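July 11, 2020

Notebook, wood bench, continued from page 60

Third try with the linseed oil and pine tar mix on the pergola samples. I write it down in full this time, as in May I wrote only "looked good" and now I don't know what looked good.

Recipe as used: two parts raw linseed oil, one part pine tar, one part balsam turpentine. The tar is from the Beaudoin tin, the new one, which is thinner than the old and smells more of smoke. I warmed the oil in a water bath before the tar went in. Stirring was slow. When I stirred fast on the first try I had bubbles, and they left small craters in the film after drying. With slow stirring I had none that I could find.

Samples are spruce, planed on three sides, sawn on the fourth. I left the sawn side on purpose, for the Porkton job will have sawn faces on the upper side of the rafters, where only birds will look at them. End grain got three coats, wet on wet, ten minutes between. It drinks like a horse. The third coat was still pulled in completely and I think a fourth would not be wasted.

Color: darker than I expected on the sawn side, almost chocolate, and more red on the planed sides. Sanne Dijkstra wanted "brown, but not black and not orange", so we are inside of her wish, I believe. I put the May samples next to the new ones outdoors in shade and the new ones are one step redder. The difference comes from the tar, or from my hand, I cannot separate these two yet. For next time: same tin, two different persons brushing.

A reddish brown like this is good against a clear sky, and the grain stays a little visible. I would not want it more covering than that.

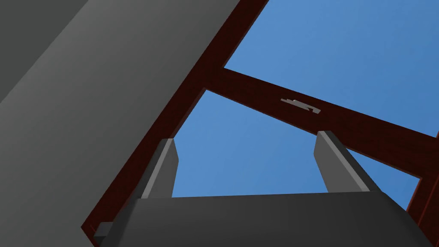
Océane Hiebert asked why I do not simply take the Plestex stain, which is dry in four hours and has the same brown in every can. She has used it on two fences and was content with it. She also reminded me that tar oil stays sticky in a cool summer, and that the customer will have white cushions.

My answer, for the record: the sticky period is a real problem and I don't want to talk it away. The first May sample took nine days before a paper tissue came off clean. The second took six, but that one I had wiped after twenty minutes. So wiping is the thing. Today everything was wiped twice, at twenty minutes and again at one hour, with old cotton sheets. The rags are spread flat on the concrete outside. PLEASE do not put them in the bin in a ball, linseed rags can heat up by themselves and burn. They go in the metal bucket with water when they leave the yard.

About the Plestex: I have nothing against it, but when a film-forming stain begins to peel you must sand it, and sanding rafters over your head is a punishment. The oil you only wash and brush over. I have proposed to Océane that we make one sample half and half and hang it on the south wall until next spring. She agreed and she will bring the can.

Consumption. The Brirkov planks were weighed before and after, on the small scale. Sample 4 was 1,152 g dry and the weight gain came mostly from the first coat. Sample 5 was 1,522 g, which is much heavier for the same size, so I suspect it is either closer grown or simply more wet inside. I did not measure the moisture, the battery of the meter was dead. New battery is on the list. Until then I don't trust the comparison between 4 and 5 and nobody should calculate the quantity for Porkton from it.

Also not good: on sample 5 there is a lap mark across the whole width, where I stopped to answer the phone. It did not disappear with wiping. On a long rafter one has to go from end to end without a pause, or stop at a joint. I will write this on the job sheet too.

Brush: the flat one with natural bristle is better than the round. The synthetic one became soft in the turpentine and lost its shape, I threw it away.
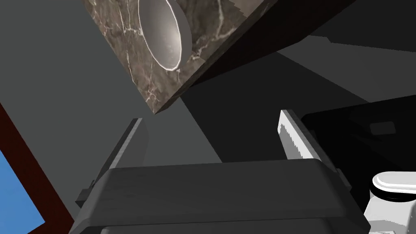 Brown marble, hanging at a slant.

Still open:
– tissue test every morning at the same hour, write the result on the back of the sample with pencil, not marker (marker bleeds through the oil)
– fourth coat on the end grain of sample 4 only, leave 5 as it is
– ask Beaudoin if the tar is now from another kiln
– moisture meter, battery
– ask Sanne if the underside of the rafters can be one tone lighter. One part less tar would do it, but I want to see it on wood before I promise her anything

The rest of the mix is in the glass jar with the blue lid, second shelf. It makes a skin after some days. Cut the skin out, do not stir it in.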